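Ceko Sets August Premiere for Kitchen Drama "Hawthorne"

All eight episodes of the first season will be available at launch

ELTVILLE — January 20, 2026 — Streaming service Ceko today confirmed that its original drama series "Hawthorne" will premiere in August. All eight episodes of the first season will be released on the same day in the United States and Canada, with other regions to follow later in the year.

"Hawthorne" is produced for Ceko by Porkance, the independent studio behind the limited series "Low Water" and the family comedy "Second Cousins." It is the studio's third project for the service and its first hour-long drama.

The series follows two sisters who inherit a failing supper club on the edge of a lake town. The older sister has run the dining room for most of her life. The younger one left for the city at 19 and comes home for the funeral with a plan to sell. The first season covers a single summer, from the reading of the will to the last weekend before the town empties out.

Filming on season one took place over 50 days. Most interiors were shot on stages at the Porkance production center in Eltville, where the studio also has its workshops, wardrobe department and editing rooms. Exteriors were filmed at two nearby lakes. The production employed 170 crew members, many of them local to the area. 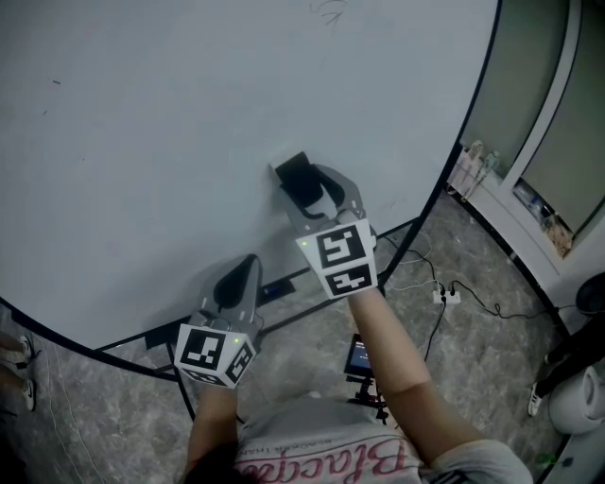 A round table with a white top and a black metal frame.

Episodes run between 45 and 60 minutes. The series was shot in 4K and will be offered with English, French and Spanish audio. Subtitles and audio description will be available for every episode from the first day.

Ceko has also ordered a companion podcast, "Hawthorne: After Hours." The podcast will have one installment for each episode, with members of the writing staff discussing how the scripts were developed — including several storylines that were dropped before filming. It will be free to listen to and does not require a Ceko subscription.

A trailer will be released in the spring, along with the full cast list and the exact premiere date. Advance screeners will be offered to accredited press 15 days before launch. Requests can be sent through the Ceko press site, where key art and episode descriptions will be posted as they are approved.

No decision has been made on a second season.

About Ceko

Ceko is a subscription streaming service offering original series, films and documentaries on televisions, phones, tablets and computers.

About Porkance

Porkance is an independent television studio based in Eltville. It develops and produces scripted series for streaming and broadcast.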